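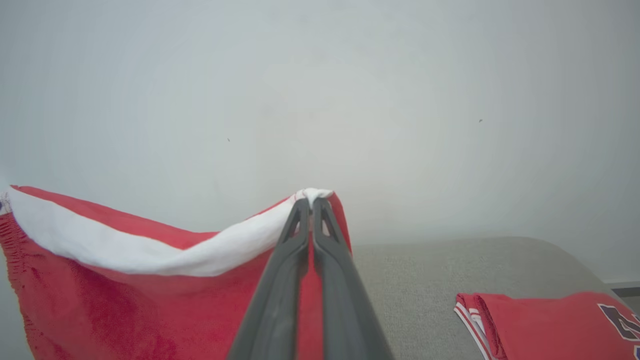
*Red with white trim, held up.*

**How do you fold slippery sports shorts so they stay folded?**

Posted by Liliana Bianchini in Laundry & Closets

Hi all! I've finally gotten into a folding habit and I'm kind of loving it, but team shorts are beating me. My two kids play in the Lyons rec league, so from May on it's red shorts with white trim, over and over, plus the shirts that go with them. I fold on the padded bench in the hallway because the dryer is right there and my back likes the height.

T-shirts, great. Towels, great! But the shorts puff back up at the waistband. By the time I've carried the pile upstairs it has slid apart and I'm starting over. The legs are so wide that I never know which way to bring them in, either. I've tried rolling and they unroll in the drawer.

What I'd love to know:

- Do you fold the elastic in, or leave it on the outside?
- Is there any point in folding on a soft surface, or do I need a table?
- Does anyone iron these?? (Please say no.)

The drawer is shallow, one of those Forneck under-bed ones, so a tall stack won't work.

**Glenys Harawira**

Oh, I love this question! I ran the uniform closet for a school swim and track program for years and folded 299 pairs one spring, so I have opinions. Elastic on the outside is where your trouble starts. It wants to spring back, and the only thing that holds it is the rest of the shorts wrapped around it.

A soft bench is fine, by the way. Woven upholstery grips the fabric a little, and on a slick countertop these things skate all over the place. The waistband is the part to watch. Get it lying straight before you do anything else, and don't stretch it while you smooth it out.
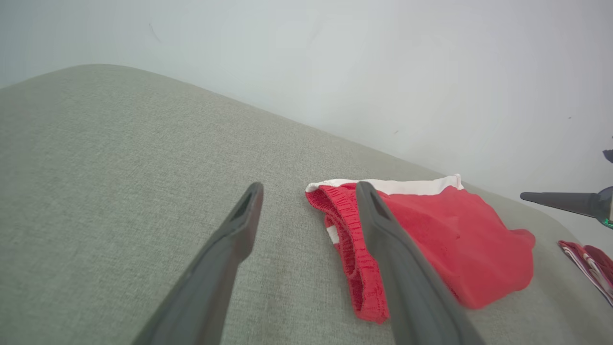
### My fold, start to finish

1. Lay the shorts face up and pull the side seams straight. Run your palm from the waist down to the hems.
2. Fold one leg over the other so the side seams line up. The crotch will stick out in a little triangle - tuck that in to make a straight edge.
3. Bring the waistband down a third of the way toward the hems.
4. Fold the hem end up and push it inside the waistband. The elastic is now doing the holding for you!
5. Press flat with both hands and count to 3.

They come out as a packet you could toss across the room. Stand them on edge in the drawer like file folders and you'll see every pair at once, which is so satisfying.

No ironing. Please don't, the lettering on some of these will melt onto the plate. If they're really creased, 10 minutes in the dryer on low with a damp washcloth does the job.

If you want to keep the number or the team name showing, start face down in step one and the printed leg ends up on the outside. Handy with two kids in the same colors. 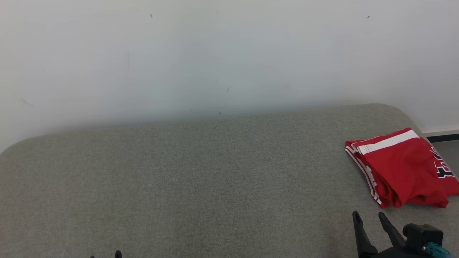
Wendell Tillman

Glenys's tuck works on the adult sizes too, just tried it on a pair of mine. I'd only add that shorts with a drawstring need the cord pulled inside first or you get a lump in the packet. Also fold them warm if you can.

**Verna Okafor**

I don't fold them. Shoebox, throw them in, done.

**Liliana Bianchini**

Glenys, you're wonderful! Did the whole basket after dinner and carried it upstairs without losing one. The triangle tuck was what I was missing - I'd been folding right over it and wondering why the edge was crooked. My son's pair has pockets and comes out a bit fatter, but it still stands up. Verna, I'm not ruling out the shoebox for August.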